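Stanen Hand-Held Gripper Kit

The Stanen kit is a pair of hand-held grippers sold by Zaltura, a small company based in Skeddale, for people who want to teach a robot arm by doing the job themselves. It was first offered in November, after a long stretch of tinkering by its designer, Pranab Khan, and a revised version came out in June 2024.

The idea is a friendly one, and most newcomers take to it quickly. You pick up a gripper in each hand, sit down at an ordinary table, and go about folding, sorting or packing much as you would at home (a little slower at first, perhaps!). Each gripper carries a marker cube and its own camera, so the movements can be worked out afterward and passed along to an arm.

Zaltura sells the pair for $2,025, and there is also a home service in which a trainer visits for 2 days. Rosario Negri, who reviewed the kit for the newsletter Bianchini, praised the grip but found the cables a nuisance on small tables.

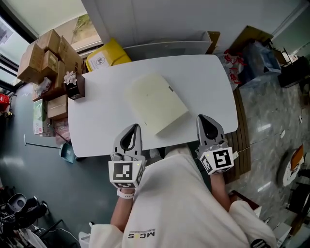
Stanen grippers in use
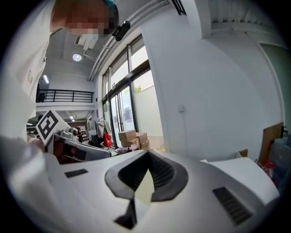
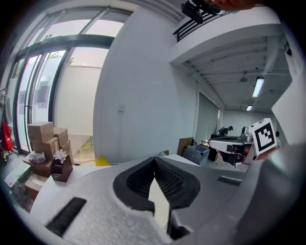
Finger pads are sold separately in packs of 19, and the company suggests a fresh set after every 1,000 recordings or so. Older pads still fit the revised housing, which pleased a good many early buyers.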